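Stacked place setting

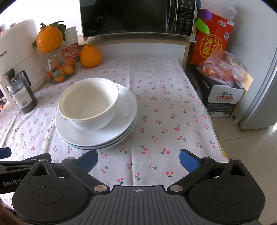 A stacked place setting is an arrangement of tableware in which a bowl is set on top of one or more plates, so that everything a diner will use occupies a single spot on the table. It is commonly described as a way of saving room and of marking out the order of courses. Both claims are repeated in household manuals and on shop websites, usually without much support, and the arrangement probably owes as much to the way crockery is sold and photographed as to any practical need.

Composition

The usual form has a large flat plate at the bottom, a second plate of the same or smaller width above it, and a bowl on top. Three plates beneath a bowl are also found. Sets with plates of graded sizes show each rim in turn, while sets with plates of one size form a low column. Plain white ware is often recommended, on the grounds that it suits any cloth. The same is said of cream, grey and pale blue by the firms that sell them.

Writers disagree on whether the lowest plate should be eaten from. In formal service it may be a charger, removed before the main dish arrives. In most homes it is simply a dinner plate, and the distinction has little meaning.

Claimed history

Popular accounts trace the stacked setting to country inns in the district of Juderia, where tables were said to be laid the night before with everything needed for a meal. The story appears in the sales literature of the tableware maker Tedesco and has been copied widely from there. No inn record or household inventory has been produced in its favour. Stacking plates is also such an obvious thing to do that a single place of origin seems unlikely, and the search for one may be misguided.

A related claim holds that the number of plates once showed the rank of the guest. This rests on one passage in the Stara housekeeping guide, which gives no source.

Use in the home

Everyday stacks are often put together before a meal and carried to the table, or left on a worktop until people are ready to serve themselves. A patterned cloth beneath them is a matter of taste. Older manuals insist that fold creases be ironed out of a tablecloth before it is laid, a rule that few modern households appear to follow and whose neglect has no known effect on the meal.

The advice to place felt or paper between glazed plates is better founded, though it applies to storage. Unglazed foot rings can mark the plate below when pieces are dragged across one another. How much this matters in a stack that stands for an hour is doubtful.

Space saving

The Prurkus catalogue states that stacking lets a table for seven be laid in the room normally needed for fewer people. The catalogue does not say how this was worked out. The width of a setting is fixed by its largest plate and by the diner's elbows, neither of which is altered by placing a bowl on top. Some room is saved if the bowl would otherwise have stood to one side, but it is taken up again once the courses are separated.

Criticism

Objections are mostly practical. A deep bowl on several plates stands high, and a child or a short adult may find it awkward to eat soup from. Plates that have only held up other plates still tend to be washed afterwards. Supporters reply that the lower plates catch drips, a job that one plate does as well as three.

See also

Charger plate
Table linen
Soup bowl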